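Learning to sleep in a small flat with thin walls

I promised in September that I would write down how the sleep thing is going, and then I did not write it.
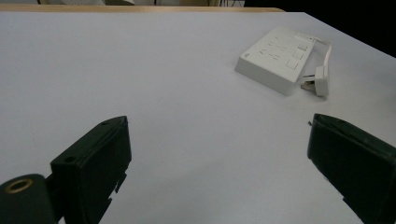 So, where was I. In the last post I was still going to bed at one in the morning and getting up at seven, and I was proud that I could do it. My sister told me on the phone that I sounded like an old radio. I have now tried to change this for 45 nights. I know the number because I keep a paper notebook next to the bed, with one line for every night: the time I put out the light, the time I think I fell asleep, and one word for the morning. The most common word is "heavy." The second is "okay."

First, the apartment. In my country we say flat, my teacher here says apartment, and I write both, please forgive me. It is on the third floor of a house on Collside, on the corner where the bus turns. The bus is not the problem. The bus stops at midnight and it has a low sound that I even like. The problem is the wall behind my bed. On the other side of it there is a kitchen, and in the kitchen there is a person who cooks at eleven in the evening. I do not blame this person. Maybe they work late, as I did for many years. But onions at eleven at night go through a wall, and so does the knife on the board.

My first idea was earplugs. I bought the soft yellow ones from the pharmacy and slept two nights with them and heard my own heart the whole time, like somebody walking upstairs in slippers. Then I bought the wax kind, which you warm in the hand and press over the ear. They are better, but in the morning I had wax in my hair, and it does not come out with normal shampoo. It comes out with cooking oil, if you need to know.

My second idea was to move the bed. This I should have done on the first day. The room is long and has the window at the short side, and I had put the bed at the far end because it was so in the photos when I rented it. Siwan Powell from the floor below came up to help me carry. She is small and much stronger than me. We took out the mattress, turned the bed frame on its side, walked it past the wardrobe, and found that it was too long to turn. So we walked it back, took off the headboard, and tried again. The screws of the headboard are still in a cup on the windowsill. I sleep now without a headboard and I do not miss it, only the pillow falls down behind sometimes.

With the bed on the other side I hear the kitchen much less. I hear the street more. But a street is everybody and nobody in particular, and my head does not try to follow it. With the kitchen I was always thinking, now comes the pan, now comes the water.

Then the light. There is a street lamp exactly at the height of my window. I hung a dark curtain, a heavy one, second-hand, which cost me 9 dollars and smelled of another house for two weeks. I washed it twice, and after the second washing it was four fingers shorter. Now there is a stripe of light under it that goes over the floor to the door. I thought I would hate it, but it is useful when I get up in the night for water.

Some readers asked about the tea. Yes, I drink the tea. I tried the linden one, which my grandmother gave us when we had fever, and a mixture with lavender that tastes like a drawer. I cannot say if they help. What helps, I think, is to make it: I fill the kettle at half past ten and after that I am not allowed to begin anything new. Before, I began everything at half past ten! I answered letters, I sorted socks, one time I painted a chair.

The hardest is the phone. I read that it should stay in another room, and everybody who writes this must have another room. I have the one room, a bathroom and a very narrow kitchen. For a while I put it in the kitchen on top of the refrigerator, but it is also my alarm clock, and I did not hear it, and I came late to work on a Monday. So I bought a real alarm clock. It ticks. I put it inside a wool hat inside the drawer and then it is right, I hear it ring but I do not hear it tick.

What I did not expect is that I became bored. If you go to bed at eleven, the evening is short, and you notice what is in it. I used to have two evenings, one normal and then a second one from eleven to one, when I was alone with my thoughts and nobody could want something from me. I miss the second one. I wrote this in the notebook too, on a night where the word for the morning was "sad," and I had to think a while about it. I believe many people who say they cannot sleep are like me and do not want to give the day back yet.

So I try to put a bit of the second evening into the first. After dinner I sit by the window for half an hour and do nothing useful. I read novels in English – slowly, with a pencil. The one I have now is 186 pages and I am on page 58, and I have already forgotten who the uncle is. My rule is that I do not look up words in this half hour. If I do not understand, the person in the book has just said something I did not understand, as it happens to me also in the shop.

The numbers, for those who like them: in the first week I put out the light on average at twenty past twelve. Last week it was ten past eleven. There were bad nights in between, and one time I was at a birthday and came home at three, and I wrote it down also. The mornings are a little easier. I have not yet had the feeling that people describe, to wake up before the clock and be happy. I woke up before the clock twice and both times I was hungry.

Next I want to try with the window open, when the nights are less cold. Siwan says she sleeps with it open the whole year and wears a hat. I have only the one wool hat and it is in the drawer with the clock, so I must first buy another.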